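문의 제목: Jumier 재고 프로그램에서 라벨 출력 시 한글 품명이 깨짐
접수: 2월 13일
제품: Jumier 데스크톱, 라벨 모듈
신청인: Lợi Đỗ (Mudgway 자재부)
담당: Gutbridge 고객지원 2선
상태: 임시 조치 적용, 수정본 대기

증상
라벨을 한 장씩 뽑으면 품명이 정상으로 나오는데, 일괄 출력으로 돌리면 일부 라벨의 한글이 네모나 물음표로 바뀝니다. 영문 품번과 바코드는 멀쩡합니다. 화면 미리보기에서도 한글은 제대로 보입니다. 지난주 업데이트 전에는 같은 파일로 문제가 없었습니다.

신청인이 먼저 해 본 것
프린터 전원 재시작. 변화 없음.
프린터 드라이버 삭제 후 재설치. 변화 없음.
다른 PC에서 같은 계정으로 출력. 똑같이 깨짐.
품목 파일을 CSV로 내보냈다가 UTF-8로 다시 저장해서 불러오기. 변화 없음.

1차 답변 (지원팀)
라벨 서식에 지정된 글꼴 이름과 출력 서버 주소를 확인해 주십시오. 설정 > 라벨 > 서식 관리에서 볼 수 있습니다. 로그 폴더도 압축해서 올려 주시면 됩니다.

신청인 회신
글꼴은 기본값 그대로입니다. 출력 서버는 Skendgate 창고에 있는 것을 같이 씁니다. 로그 첨부했습니다. 이번에 뽑을 라벨이 모두 3,000장이라 한 장씩 출력하는 방법은 쓸 수 없습니다. 급합니다.

로그 확인 결과
일괄 작업은 300장 단위로 나뉘어 서버로 넘어갑니다. 첫 묶음은 정상이고 둘째 묶음부터 글꼴 정보가 빠져 있습니다. 글꼴이 없으면 프린터 내장 글꼴로 대체되는데, 이 내장 글꼴에 한글이 없습니다. 단건 출력은 묶음이 하나뿐이라 영향을 받지 않습니다. 버전 11에서 묶음 처리 방식이 바뀌면서 생긴 오류로 보고 개발팀에 넘겼습니다.

임시 조치
1. Jumier를 종료하고 작업 표시줄 트레이에서도 완전히 닫습니다.
2. 출력 서버에서 대기 중인 작업을 모두 취소합니다. 남은 작업이 있으면 설정이 저장되지 않습니다.
3. 설정 > 라벨 > 고급에서 "글꼴을 이미지로 변환"을 켭니다. 출력 속도는 느려집니다.
4. 테스트 서식으로 둘째 묶음까지 넘어가는 작업을 하나 보내고, 묶음이 바뀌는 지점의 라벨을 확인합니다.
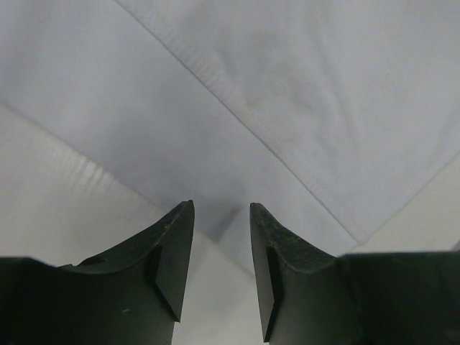 5. 한글이 정상이면 본 작업을 보냅니다. 여전히 깨지면 중단하고 새 로그를 올려 주십시오.

신청인 회신
3번까지 했는데 저장 버튼이 회색입니다. 대기 작업은 다 취소했습니다.

지원팀 답변
관리자 권한이 없는 계정이면 고급 탭이 읽기 전용으로 열립니다. 관리자 계정으로 로그인해서 다시 해 보십시오. 서버를 같이 쓰는 창고 쪽 PC에는 따로 설정할 필요가 없습니다.

신청인 회신
관리자 계정으로 하니 저장됐습니다. 테스트 작업은 둘째 묶음도 한글이 제대로 나옵니다. 본 작업도 깨진 것 없이 끝났습니다. 다만 바코드 아래 작은 글씨가 전보다 흐립니다. 스캐너로는 읽힙니다.

지원팀 답변
이미지 변환 해상도가 낮게 잡혀 있어서 그렇습니다. 같은 화면에서 해상도를 "높음"으로 바꾸면 선명해지고 전송 시간이 조금 더 걸립니다. 수정본이 나오면 이 문의에 안내를 남기겠습니다. 설치 후에는 3번 설정을 꺼 주십시오. 그때까지 문의는 열어 둡니다.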